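About Zilis

Zilis is a small company in Ruston. We build and repair robot hands, and we teach other people to work with them. We started with one bench and now we have around 400 visitors in a year, mostly from schools and small factories.

On the first Thursday of each month we open the workroom. A visit takes the whole afternoon and the group is up to 17 persons.

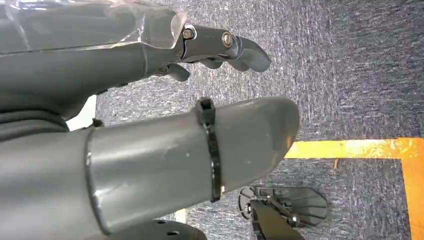

Robot fingers over the taped floor.

The afternoon begins with a talk on how a finger bends and how it is repaired. After it we go to the desk, where the hand holds small and flat things. These are more difficult than big ones, and we like to show them. Our course book, Heminex, is given to each guest. The longer course, Sitthichai, is for technicians.

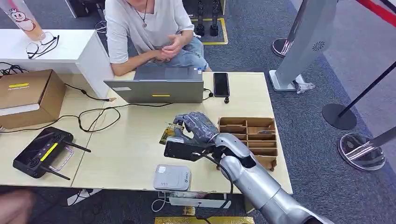
Do I need to know programming before I come?
Most of our guests have never written a program, and the talk is made for them.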